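Sorting Shapes on a Small Work Surface
Student project report, second year product design
Aisling Nic Giolla

1. Background

The Gilmartin playroom has a box of soft shape blocks which the children use for matching and building. The blocks are light and quiet, and they can be wiped down. The problem we were given by Kathleen Costello, who supervised the project, was that they travel. They end up on the floor, under the radiator and in other boxes. She asked for a work surface that a child could sit at with a handful of blocks, and a layout that leaves room for small hands between them.

I worked on this from July until the report was handed in on 2nd September. The budget was 200 euro, and I was to use what the workshop already had where I could.

2. Choosing the surface

I looked at three materials for the top: painted fibreboard, a rubber mat and plain maple. The fibreboard chipped at the corners in the first week. The rubber mat held the blocks very well, but it held them too well, and the younger children had trouble sliding a piece from one place to another. Maple let the blocks slide with a light push and stop when the hand stopped.

The boards came from Odlow as offcuts. They were not wide enough on their own, so I joined them edge to edge. The seams can still be seen. I sanded them until a fingernail did not catch, and left it there. Kathleen suggested filling the seams and staining the whole board to hide them, but a darker colour made the green shapes harder to pick out, so I kept the wood pale.

3. The blocks

The shapes used in the project are hearts, stars, cylinders and some plain blocks. They are thick enough to stand up without support. I tried a thinner set from Plustard early on. They were cheaper but fell over whenever the table was knocked, and the children lost interest in them.

Colour and shape were kept separate as far as possible, so that a child could sort by one or the other. This was harder than I expected. If every star is red, a child who puts the stars together may only be matching the colour. In later sessions I mixed in stars of other colours from the spare box.

4. Layout

My first layouts were in straight rows. They looked tidy, but the children treated the rows as finished and did not want to disturb them. A scattered layout worked better. I put the taller pieces towards the back and left a gap in the middle, so there was a clear place to bring a chosen shape. Pieces close to the back edge were knocked off more often than the others, and I would move these in by a thumb's width if I did the work again.

The board rests on a blue pegboard table. The blue shows all around the maple and gives a clear border, which helped when I asked the children to keep everything "on the wood". A yellow heart and a green cylinder stand on the left of the layout, with a red star at the back.

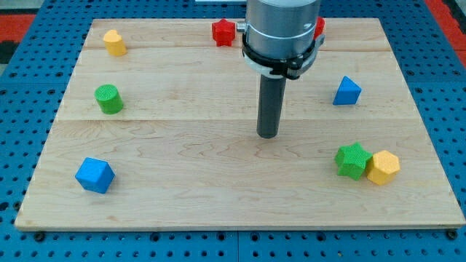 5. Results

Sessions lasted up to 7 minutes. Most children began by sorting on colour and changed to shape only when asked. The youngest group preferred stacking to sorting. Fewer blocks reached the floor than with the old arrangement, although I did not keep a proper record in the first sessions and cannot give a fair comparison.

6. What I would change

A low lip along the back edge would stop most of the falls. I would also round the corners of the board more, and I would ask Dekia for a sample of their oil finish before buying any. The finish I used took two days longer to dry than the tin said, and one session had to be moved.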